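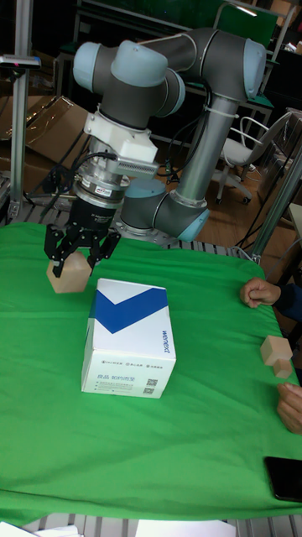 Rajkumari Rathore was told when she started at Horrocks that the arm would have her job inside a year. That was in September, and she is still at the packing end of the shop, on the same pay grade, with a different list of things to do.

Horrocks makes wooden blocks and puzzle sets and packs them by hand for small orders. It has 40 people on the floor. The first arm went in for the Arnis line, where blocks have to be picked up and set down in order before the set is boxed.

"I used to do 971 sets in a good week," Rathore said. "My wrists knew about it. Now the arm does the picking and I put right what it gets wrong."

What it gets wrong is mostly small. A block lies too close to its neighbor, or a piece has been sanded a little thin and the fingers close late. She resets it and keeps a log.

Print this article

Freya Ashworth runs the shift. She said training took 90 hours a person, more than the firm had planned, and that two people asked to go back to hand packing and were allowed to.

"I thought the younger ones would take to it and the older ones wouldn't," Ashworth said. "Our best operator is 64. He spent years on the lathes – he listens to the motors."

She was less sure about the talk. On the old benches people faced each other. Operators now stand apart and watch their own station, and the break room has become louder as a result.

Rathore would like the log to count toward pay. Finding out why a grip fails is skilled work, she said, and the grade sheet still calls her a packer. Ashworth agreed with that and said it had been raised with the office twice.

A second arm is planned for the Kimeo sets. Rathore has asked to help lay out the station this time, mainly the height of the table.

E-mail this article | Print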